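A Sunday Kind of House: Talking Homes With Alžběta Štěpánek

I met Alžběta Štěpánek at the house she's been trying to sell on Lowther Lane, and before I had my coat off she'd handed me a coffee and asked what I thought of the stairs. (I liked the stairs!) She has sold houses in Briddale for 19 years, and this is the first time she's had to sell her own.

"I'm a terrible client," she told me. "I call my own office and ask if anyone's been looking at the listing. They've stopped picking up."

The house went on the market in November, and she got the price wrong. She says so quite cheerfully. "If you'd come to me with this place, I would have told you a number and you'd have hated it. So I told myself a nicer one." She dropped it after the holidays and had 2 showings that same week, one of them a couple moving over from Gisilstead who stayed so long that she had to go sit in her car with a sandwich.

I asked what she tells sellers that she couldn't manage to do herself. She laughed for a while before she answered.

"Put things away. I tell people to box up half of what they own, and then I look at my own bookshelves and think, well, those are nice, people will want to see those."
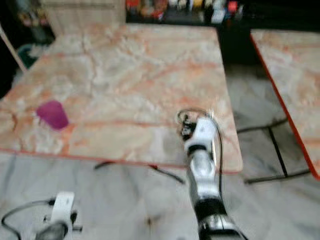 We got onto open houses, which she loves and plenty of agents don't. She thinks the neighbors are the best part. "They come to be nosy, sure. But then they go home and call their sister, and the sister's been renting for years and wants to be closer." She sold a place on Flakar Street exactly that way, to a woman who had never even seen the sign out front.

Then I asked about the monthly fee, because I'm nosy too. The homes on Lowther Lane share a private road and a little park, and it runs $700 a year, which buyers tend to hear as a monthly figure and panic. "I say 'a year' three times now," she said. "I say it on the porch."

She showed me the yard last – it slopes down to the creek, with 40 feet of old stone wall she's going to miss more than the kitchen. I asked where she's headed next and she got a bit shy about it. There's a smaller place near the library, one floor, no creek.

"I haven't made an offer yet," she said. "I keep telling my clients not to wait, and I'm going back to look at it again on 24th February."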